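Set-piece defending at Zimar: what the first half of the season shows

Zimar have conceded fewer goals from open play than any side in the top six, and they still sit fifth. The gap between those two facts is almost entirely made up of corners and wide free kicks. This item goes through how they defend them, where the setup breaks down, and what Hélène Petrenko has changed since taking over the coaching of dead balls in December.

The base arrangement

For the first part of the season Zimar defended corners with a pure zonal system. Five players stood along the edge of the six-yard box, spaced from the near post to a point slightly beyond the far post. Three more stood in a second line near the penalty spot, one went out to discourage the short corner, and the goalkeeper started a yard off the line in the middle of the goal. No one was left up the field.

On paper this is a conservative shape. It puts the best headers of the ball where most inswinging deliveries arrive, and it means defenders attack the ball facing forward. The cost is that attackers get a free run. A player who starts from the edge of the area and jumps at full speed will normally beat a player who jumps from a standing position, even if the second player is taller. The second line is supposed to deal with this by stepping into the path of the runners and slowing them down.

Zimar's second line did not slow anyone down. In the home match against Gerkodley, the three blockers were pulled toward the near post by a decoy run on the first corner and stayed there for every corner after it. Gerkodley then sent two players around the outside. They scored once from this, had a header cleared off the line, and won a third chance that went over the bar. It was the same routine each time with minor changes in the starting positions.

Gerkodley were only the first to do it. Poirier used a nearly identical pattern three matches later and scored from it within the opening half hour. By then it was clear that opposing staffs had it marked down.

The goalkeeper question

A good deal of the criticism after the Poirier match went to the goalkeeper. I think most of it was misplaced. With five defenders strung across the six-yard line and two opponents standing directly in front of him, he had no clear route to the ball. On both of the goals from corners in that period he took one step, met a body, and went back to his line. Coming for either of them would have meant going through a teammate.

What can fairly be said is that his starting position did not help. A keeper who begins in the center of the goal on an inswinger has to cover the near post by moving backward and sideways together. Most of the better sides in the league now start the keeper slightly closer to the near post on inswingers and slightly deeper on outswingers. Zimar used the same spot for both.
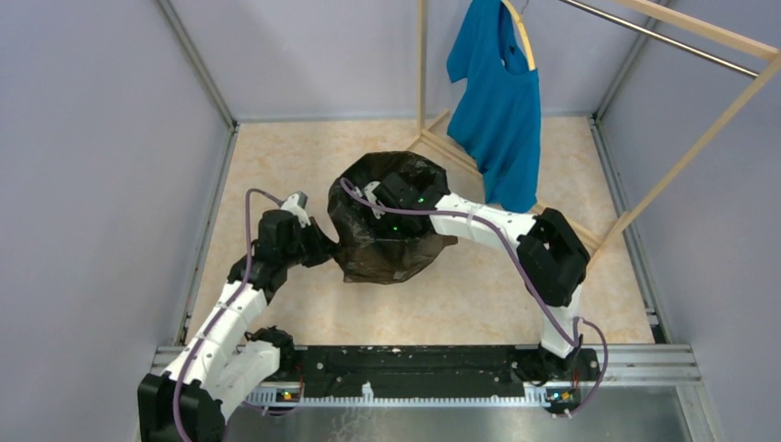 The December change was modest. Petrenko kept a zonal line but reduced it from five players to four, dropping the player beyond the far post. The freed player joined the second group, which became four man-markers in place of three blockers. Each marker is assigned to one opponent before the match, with a fallback assignment if that opponent is substituted. The player facing the short corner stays as before. Again there is no one left forward, although in the last two matches the short-corner defender has sprinted out early on clearances, which gives at least one option for a counterattack.

The zonal four now stand closer together. The nearest is at the front post, the last is just past the center of the goal, and the gap between any two is small enough that a normal delivery can be reached with one step. The far-post area is left to the markers. This is a real concession. A long, deep cross to the far side will find an attacker with only one marker for company, and a team with a strong target player could hurt Zimar there. So far only Orance have tried it seriously. They won the first header three times in that match and did not get a shot on target from any of them, which owes something to poor finishing.

Communication has changed as well. Earlier in the season the center backs both shouted instructions, often different ones. Now a single player calls the shape, and he does it before the taker has placed the ball. If the opposition bring a second player over to the taker, the call changes and the front-post defender steps out to make it two against two. In the Orance match this switch took place on four separate corners and was late only once.

Wide free kicks

These have been the larger problem and have received less attention. Zimar hold a high line on free kicks from wide positions, normally level with the penalty spot or a little in front of it. The line drops as the ball is struck. When it works, attackers are caught offside or forced to head the ball from a distance. When it does not work, the line drops at different speeds and the slowest defender plays everyone onside.

The trigger for the drop used to be the taker's first step. Takers worked this out quickly. A stuttered run, or a dummy by a second player over the ball, made the line drop early and gave up eight yards of space before the ball was even kicked. Poirier's second goal came this way. The line had retreated to the six-yard box, the keeper was trapped behind it, and a low ball into the crowd went in off a defender's shin.

Since December the trigger has been the taker's standing foot. Defenders hold until it is planted. This requires more nerve and asks for quicker acceleration, and the two full backs have found it easier than the center backs have. On the left side, where the slower of the center backs is positioned, Zimar now set the line two yards deeper to compensate. It is a little untidy, but the line has been level at the moment of contact far more often.

One weakness remains. The wall on free kicks near the corner of the penalty area is still only two players, and neither of them is tall. A driven delivery at head height clears them and arrives before the line has finished dropping. Adding a third player to the wall would mean losing one from the line, and the staff seem to have decided against it for now. I would expect an opponent with a hard, flat striker of the ball to test this before long.

Second balls

The least noticed part of dead-ball defending is what follows the first clearance. Zimar's zonal players win most of their first headers, but under the old setup there was no one at the edge of the area to collect the result. All three blockers were inside the box, and the short-corner defender was usually wide. Clearances dropped to opponents, who shot or recycled the ball into the area while Zimar were still trying to push up.

The new markers follow their opponents, and opposing teams generally keep at least one player back near the edge of the area for exactly this purpose. Petrenko has used that. One of the four markers is assigned to the edge player and holds a position between him and the ball. This leaves one runner inside the box unmarked in the strict sense, to be handled by the zonal line. It looks like a gap, and in the stands it gets pointed at, but the exchange has been a good one. Repeat deliveries are down and Zimar have been getting out to the edge of the area in better order.

Pushing up after a clearance is still inconsistent. The instruction appears to be that the whole unit moves out on any header that travels beyond the area, and stays if it does not. The trouble is the header that lands on the line. Half the team goes and half stays. Against Gerkodley in the return match this left two attackers onside by several yards, and only a heavy first touch prevented a goal.

Attendance and next match

The return match with Gerkodley drew 2,219, against 2,217 for the Orance game. The away section had 257 for the first and was closed for part of the second half of the other while a gate was repaired. Zimar travel to Poirier next, where the visiting allocation is 200.

Poirier have not changed their corner taker and still favor the inswinger from the right. They will have seen the new shape and will probably go long to the far post early on to find out how the markers cope. If the right back is passed fit he is likely to take that assignment. If he is not, the alternative gives away several inches, and Zimar may have to move the last zonal player back out beyond the post for this match.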